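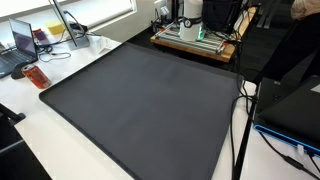
In Praise of the Big Plain Mat

By Triin Vasiliauskas
September 24, 2022

I want to make a case for a rectangle. A big one, dark, with nothing printed on it and nothing on top of it, lying on a desk where you could be storing things instead.

I came to this opinion slowly and I now hold it with a slightly embarrassing amount of force. People who visit my workroom get the talk whether they ask or not. Qusai Abou Jaoude, who shares the other half of the building and has heard it more than anyone, now lifts his coffee off my mat before I've opened my mouth. (Thank you, Qusai.)

The desk advice you usually get is about containers. Get a tray for this, a cup for that, a riser so you can slide things under other things. I followed all of it for years. I had a Zavano drawer tower with 2 kinds of divider in it, and I was very proud of that tower, and my desk was a swamp. Every time I wanted to do something with my hands I had to shove a half-moon of clutter outward with my forearm, work in the gap, and then watch the clutter creep back in while I was at lunch.

What I was missing was a shore! A line where stuff stops. A mat gives you one, and a mat with a little raised rim gives you one you can feel. You slide a stack of paper across a white desktop and it'll go wherever it likes. You slide it toward a rim and it bumps, and the bump is a tiny question: do you really want this in here? Mostly I don't.

So my first rule is that the mat starts empty and goes back to empty. Everything else on the desk can do what it wants. I mean this. I have no interest in a bare desk, and the photos of bare desks that go around make me feel tired. Where do those people keep their cables? I like a laptop open at the back, a mouse parked near it, a snarl of black cord around the foot of the monitor, a soda can that has tipped over and been left on its side. Let the edges be a hedge. Hedges are full of life. The middle is a lawn and you keep the lawn mown.

My second rule is about size, and this is where I lose people. Get one bigger than you think is reasonable. The mat should dominate. It should make the white part of the desk look like a border. A small mat is a coaster with ambitions, and within a week it has a stapler on it. A really big one is harder to betray. You put one mug down in the middle of all that dark and the mug looks ridiculous, like somebody standing alone on a football field, and you move it.

Color next. I'm a charcoal person and I will try to be fair to the rest of you. A white desk is lovely and bright and terrible to work on if the thing you're working on is also pale. I repair fountain pens and small clocks as a sideline, and the number of springs I've lost on a white desktop, in full daylight, with my nose four inches off the surface, I would rather not say. On dark gray a steel spring shines. So does a crumb, I admit, and a cat hair, and every bit of eraser dust. I've decided I like that too. You see it, you wipe it, the job takes a minute.

Matte matters even more than dark. If your desk faces a window, a glossy surface hands the window right back to you, and by midafternoon you're squinting at a reflection of the sky. A matte mat drinks most of it. You get a soft paler patch where the light falls and that's all. I moved my desk to the window in February, when I was desperate for any sun going, and I would have moved it back again within days if I'd still had the shiny blotter I used before.

Now the objections, which I've had by email and in person and once through a bathroom door.

The strongest one is that it wastes space. A friend in a small apartment put this to me quite sharply: she has one table, it's for meals and taxes and her son's homework, and she can't hand most of it over to a slab of nothing. I thought about that for a long time and I still think she's the very person who should have one! The empty part is the part that gets used. Meals go on it, then they go away. Homework goes on it, then it goes away. What she can't afford is the permanent fringe of pens and receipts that had already eaten a third of her table without ever being invited.

The second is money, and here I'm with the doubters. Some of these things cost far too much. I have handled the big Grumach one, and it's very nice, and I put it back on the shelf. Mine came from a closing-down sale at Hurkwood, the old office supply place, and it had a scuff in one corner that I've stopped being able to find. A large boot tray would do it. So would a sheet of linoleum with the edges sanded, though you'd miss the rim.

The third, which comes from Qusai, is that I'm making a philosophy out of a place mat. Fine, yes. He does all his work at a long bench covered end to end with jars, and he can find a washer in that mess faster than I can find my own glasses. I don't think he needs converting. Some people carry the clear space around in their heads. I need mine to be made of something and to have a rim on it.

I have kept this up long enough to notice one effect I hadn't planned on, which is that I finish things. With a clear field there's room for exactly one job, and the job lies there looking at me. It can't be slid under another job. If I want to start on the Ķēniņš carriage clock (I badly want to start on the Ķēniņš carriage clock) then the pen that's in bits has to be put back together first, or boxed up and labeled as a pen in bits. Both are better than what I used to do.

So measure your desk, then go and look at the largest mat that leaves you a strip to keep your junk on. Try it for a couple of weeks. Write and tell me if you hate it, and please say what size you bought, because I'm going to ask.

Get new essays by email. Your address is used for the newsletter only, and you can unsubscribe at any time.

Contact | © 2022 Triin Vasiliauskas | Back to top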